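第6回 シミュレーションでのドメインランダム化(配布メモ)
2021年8月18日水曜日

前回の残りから。手先カメラ入力の方策、取っ手をつかんで開けるタスク。

・学習は全部シミュレータ内。エピソード数200で打ち切り
・毎回振るもの:照明の向き、木目テクスチャ、金属の反射、カメラの位置ずれ
・振らないもの:取っ手の形状、摩擦(←摩擦は次回やりまます)

Rindivskaの設定ファイル、6月版は使わないこと。光源の範囲が狭い。Julldenの方は新旧どちらでも可。

結果。ランダム化なし、評価119試行で成功53。反射の強い条件に失敗が集中。画像だけ見てる方策はハイライトを輪郭と取り違えやすい、というのがHeffernanさんの解釈。Tunstallさんは位置ずれが主因だと言っていて、決着ついてない。レポートではどちらの立場でも可、根拠は書くこと。

注意:見た目の振り幅を広げすぎると学習が遅くなる。最初は狭く、成功率を見ながら広げる(カリキュラム方式)。振り幅の記録を忘れずに。後から再現でき無いと困る。

手先視点のレンダリング、金属の取っ手と指先。木の面の白い反射にも注目。

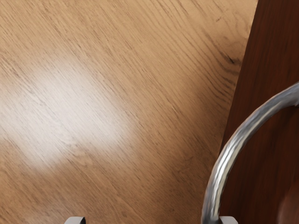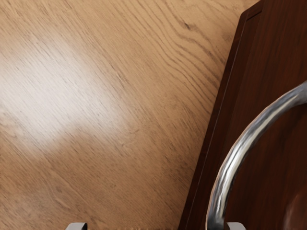 質問:テクスチャを振るのと照明を振るの、片方しかできないならどちらが先ですか。

回答:照明から。金属部品が対象だと見え方の変化は反射の影響が大きいので。テクスチャは後から足せます。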